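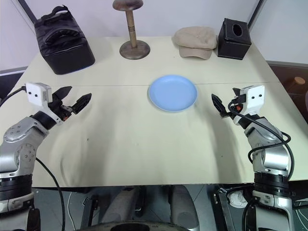
Black padded bag and wooden hat stand on a beige tablecloth.

Pollstead Household Vocabulary – Data Card

Version 2, July 2023

Summary
The Pollstead Household Vocabulary is a list of 500 everyday nouns collected from spoken interviews in the town of Pollstead. Each entry gives the word, its plural, any local variants and a short definition. Maintenance is the responsibility of Marijke Mulder.

Files
words.csv – main list, UTF-8
variants.csv – local forms, linked by entry number 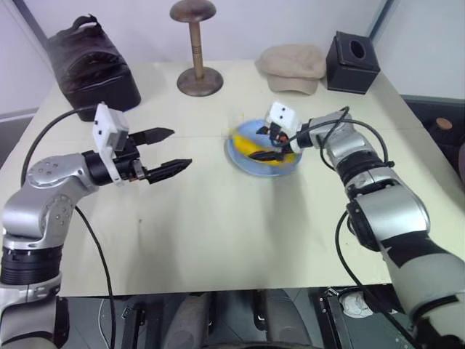

Cream-colored tabletop, seen from above.

Collection
Interviews lasted up to 90 minutes. Speakers gave written consent, and names were removed before transcription. Audio is not distributed.

Known limits
Kitchen terms are overrepresented. Spelling of variants follows the Ruser guidelines – earlier releases used a different scheme and should not be merged with this one.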